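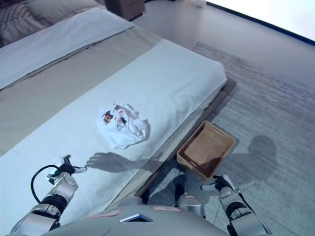
Chapter 6
Speech, Insult and the Criminal Law

This website uses cookies to improve your reading experience. By continuing you accept our use of cookies. Accept | Manage settings

In March, a district court in the port city of Canderau found a retired customs clerk named Corey Faulkner guilty of insulting a public official. He had written a letter to a local newspaper accusing the harbor director of giving dock leases to friends. The newspaper printed the letter on an inside page. The harbor director filed a complaint, the public prosecutor took it up, and the court fined Faulkner 585 crowns and gave him a suspended jail term. The editor who printed the letter was charged separately and acquitted.

Very few people outside Canderau heard of the case. It involved no protest, no party leader and no state secret. It is a good place to start this chapter for that reason. Most prosecutions for speech look more like Faulkner's than like the famous trials covered in Chapter 5. They begin with a complaint by one person against another, they are heard in a lower court, and they end in a fine.

Two kinds of law

In many legal systems a person who has been falsely accused in public can sue. This is civil defamation. The person bringing the case pays for a lawyer, has to show that the statement did harm, and may receive money if the court agrees. The state takes no side. It provides the judge and the courtroom.

Criminal defamation works differently. The state itself brings the charge, usually after a complaint. The speaker faces a criminal record, and in some countries time in prison. The harm may not need to be proved at all. Under the Canderau code, the prosecutor had to show only that the words were published, that they referred to an identifiable official, and that an ordinary reader would think less of the official after reading them.

Faulkner's lawyer argued that the letter was true, or at least that her client had good grounds for thinking so. She offered copies of six leases. The court refused to look at them. Truth was a defense to a civil claim, the judge said, but the criminal section on officials did not mention it, and he could not add words to the statute.

Students are often surprised by this ruling. It was nevertheless a correct reading of the law as it stood. Whether the law itself was a good one is a separate question, and we will keep the two apart throughout the chapter.

Where the rule came from

Laws protecting officials from insult are old. Many go back to rules that protected a monarch, and were later widened to cover ministers, judges, tax collectors and the police. The usual argument was that an attack on the officer weakened the office. If people were free to call a judge corrupt, they would stop obeying the court.

The opposite argument is also old. It holds that officials use public money and public power, and so should put up with more criticism than a private person. Under this view, a harbor director has less protection than a shopkeeper.

The province of Zemholm moved from the first view to the second over a short period. Before its code was revised, prosecutors there opened 203 insult cases in a single year, most of them on behalf of municipal employees. After the revision, an official had to bring a civil claim like anyone else. Some 1105 older convictions were then reviewed. The Whitcombe reading at the end of this chapter describes how that review was carried out and why many of the people affected never applied.

The appeal

Faulkner appealed on two grounds. The first was that the trial court should have heard evidence of truth. The second was that a suspended jail term was too heavy a penalty for a letter to the editor. The appeal court dismissed the first and accepted the second. The fine was left in place.

Read the extract from the appeal judgment in Section 6.1 before going on to Section 6.2, where the Trultell case raises the same issues in connection with a message posted online. In that case the defendant had not written the words. He had only passed them along.

14 shares | 2 comments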